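Landora Reading Rooms: Spring Progress Report to the Cabrera Fund
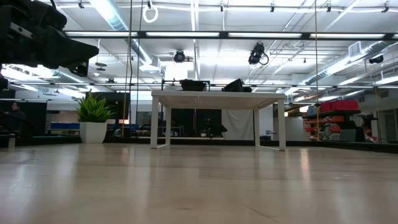 Warkico, May

Dear friends at the Fund,

It has been a lovely, busy spring, and I hardly know where to start! We lent 583 books this term, up from 555 last term, and 202 children now hold a card of their own (several have already lost theirs and come back for another). Sizwe Mabuza has taken on the evening story hour, which now fills up well before 6 p.m. The roof repair is still waiting on a second quote, I'm afraid, so we'd like to carry that money over to the fall if you are willing.

With warm thanks,
Rongrong Xiong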